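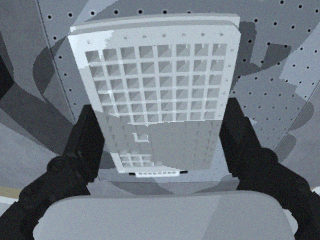 1/ Sudthorpe open day, robot hall

Right, posting as I go, thumbs freezing, hall is not heated. Sudthorpe have opened the doors for the afternoon and half the county seems to have come. Main draw for me is the Rirnetti gripper bench, so went straight there and skipped the tea.

2/ They start you on the simulator. Big screen, you stand behind a rail. View is from just behind the gripper, two black fingers and the grey palm, and the job is a flat panel with a grid of square pockets in it. Pegboard behind. Took me a minute to get my bearings tbh, the shadows are very hard edged.

3/ Brenda Sedgwick doing the talking. Very quick, very dry. Her line is that flat things are horrible for a two finger hand. Grab a ball and it sort of centres itself. Grab a panel by its sides and if one finger lands early the whole thing swings round. So most of the work is making both fingers arrive together.

4/ She had a chart of practice runs. 300 grips in the first batch, mostly to see what went wrong. Then 3000 with the panel starting in slightly different places. Then another 3000 with the lighting moved about. Same panel every time. Man next to me asked wasn't that boring and she said the computer hasn't complained.

5/ Lighting bit was the most interesting. The pockets confuse it. Every little square has a bright side and a dark side, and when a shadow falls across the grid the software can lose where the panel stops. So they throw awkward shadows at it on purpose. Makes sense when you see it.

6/ Question from the back: why simulate at all, why not use the real arm. Answer: panels cost money and fingers cost more. Also the real arm needs somebody stood by it, the sim runs overnight.

7/ Moved along to the Rudd stand. Conveyor thing, sorting bottle tops. Loud. Kids loved it. Couldnt hear a word the lad was saying so took a leaflet.

8/ Back at Rirnetti for the second demo as the 2 o'clock was so packed I missed the end. Asked about grip force. They set a limit per part, squeeze too hard and a thin panel bows. She wouldn't give me the number, fair enough.

9/ Also asked if they'd do parts without square sides. "Ask me in January." Will do.

10/ Coach from Ritby is late so I've got time to add: parking is a field, bring boots. Bacon rolls gone by half one. Toilets are in the other bulding, follow the yellow tape.

11/ If anyone else was at the second demo and wrote down the name of the training software pls reply, I've got it on my hand but it's smudged. Starts with a K I think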